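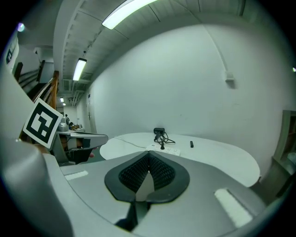

Electrical and workstation inspection – white table, Room 19
Site: Zakwood
Date: Wed 17 January
Inspected by: Gisela Gallardo
Area contact: Sem Lambrechts
Checklist no. 1154

1. Power strip
Sits on the tabletop within reach. Plug fully seated: yes. Unused sockets covered: no.
Comment: Fit socket covers. Strip to be fastened to the table or moved to a bracket under it.

2. Cables
Insulation checked by hand along full length: pass.
Comment: Black cables are coiled on the tabletop. Shorten and tie. Thin white cable follows the table rim – clip it so sleeves and straps don't catch.

3. Portable appliances
Hair dryer, black, lying near the far edge of the table. Tag 496, in date.
Comment: Unplug and put away after use. Not to be left on the power strip overnight. 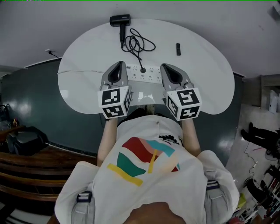

4. Table
Edge smooth, no chips. Stable under load: pass.
Comment: None.

5. Wall fixture and conduit
White box on the wall, cover tight. Conduit secure.
Comment: Colour of conduit matches wall – mark the run before any drilling.

6. Small items
Tabletop to be cleared of loose parts at end of shift.
Comment: Partly met. Small black device close to the wall can stay if its label is legible.
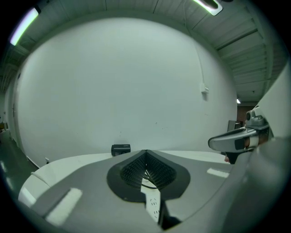

Item 6: tabletop, black device near the wall.

Result: pass with actions. Items 1 and 2 to Ákos Deák, due before the end of January. Labour allowed: 40 minutes.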